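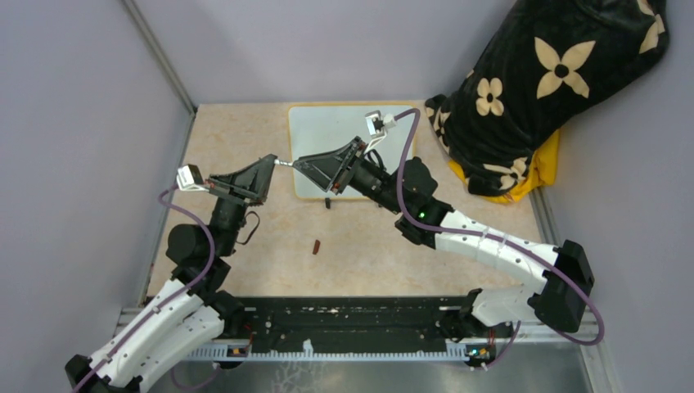 Ticket: Trollanari twin arm kit, right gripper lets go during handover
Status: open, waiting on supplier
Product: Trollanari two-arm bench kit, evaluation unit, on loan from Longo
Raised by: Odora bench team
Priority: medium (eval ends soon, see bottom)

Summary
Left arm to right arm handover of small thin parts. Left grips fine, brings part to the middle, right closes on the other end, left opens, part drops or swings down. Not every time. Bad enough that we can't sign off the kit as is.

Setup
Two arms, white links, black grippers, one wrist camera each on the white bracket. Walled table, beige top. Controller software as shipped, nothing of ours on it. Grip force at factory default. Handover script is the one from the Fernari starter pack, only the meeting point changed, we moved it a bit left of centre so the right arm has to reach further. Mentioning it in case it matters (it did, see below).

What we expected
Brochure says handover of small parts "out of the box". So, that.

Log

Entry 1
Ran the script 40 times, same part. 8 drops. All at the moment left opens. No error on the controller, it reports a good grip on both sides right up to the drop. So whatever it's using for grip check isn't telling the truth, or is only looking at finger position.

Entry 2
Reseated both wrist camera plugs. Right one felt a bit loose. No change in drops. Did stop the picture from the right camera freezing though, which we hadn't even raised yet. Worth a line in the manual, the plug gives no click so you can't tell if its home.

Entry 3
Cable check. Purple camera cable on the right arm has a fair bit of slack, hangs past the elbow. Wondered if it was tugging at the wrist at full reach. Taped it to the long link, ran again. Maybe slightly better? Not enough to call it. Took the tape off, it was going to catch on something.
Longo, are there meant to be clips for this? None in our box. Packing list says "cable mgmt set x1".

Entry 4
Calibration. Ran the built-in routine on both arms, left passes, right passes. Then checked by hand with a pointed rod in each gripper, tips should touch. They don't quite. Right sits low at long reach, fine close in. Routine only checks near poses as far as we can see. So it passes an arm that's off at the far end, and we'd moved the meeting point to where it's worst.

Entry 5
Put the meeting point back to the Fernari default. Drops much rarer but still there. So two things going on, not one.

Entry 6
Grip force. Default is 47 on the slider (no units anywhere, please add units). Went up in small steps on the right only. Higher holds better but tips start to twist the part as they close, then left arm fights it. Too high and the part pings out sideways. Found one, other is somewhere under the bench.

Entry 7
Timing. This looks like the real one. Script opens left as soon as right says closed. Put a wait of 2000 ms between the two and slowed the opening. No drops for the rest of that session. Shorter wait and they come back. Looks to us like "closed" gets sent before the fingers have settled.

Entry 8
Reply from Longo support, pasted:
"Thank you for the detailed notes. The wait you added is a suitable workaround. A firmware update for the gripper is planned. Please could you confirm the firmware version on both grippers, as units shipped before October may differ left to right."

Entry 9
Checked. They do differ. Left is newer. Both came in the same box! Tried to update the right from the tool, tool says already up to date. Tried again over the other port, same. Log file attached to the ticket, the part that matters is near the end where it reads the version off the left and then reports that for both.

Entry 10
Swapped the two gripper leads at the controller to see if the fault follows. It follows the gripper, not the port. Swapped back. Arm did its homing on power up and went wider than we thought it would, keep hands out till its done. Manual says "a small movement". It isn't small.

Where we are now
Workaround in: default meeting point, wait before release, slow open, force one notch over default on the right. Usable for the thin parts. Haven't gone back to the blocks with the new settings, they never dropped on the old ones.

Still needed from Longo / Trollanari
- way to force the firmware on the right gripper, or a replacement gripper
- fix for the update tool reading the wrong side
- calibration that covers full reach
- cable clips, missing from box
- wording on homing movement in the manual

For our own buyers, notes on the kit so far
Arms themselves are decent. Smooth, quiet enough to talk over, and they come back to the same spot close in. Mounting took a morning. Wrist cameras good once the plug is properly in. Software is the weak bit, mostly because it says everything is fine when it isn't. Support answered quickly and read what we wrote, which counts for a lot. Spares prices still not given, asked twice.
Wouldn't buy a second one until the gripper is sorted. Would keep this one if they match the firmware and throw in the clips.

Update 23/12/2020
Longo says replacement right gripper is going out after the break, and loan is extended to cover it. No date for the update tool. Leaving ticket open. Please nobody change the wait value in the script in the meantime, there's a copy of the working one in the shared folder, the file ending _slow. The one ending _slow2 is a mistake, ignore, will delete.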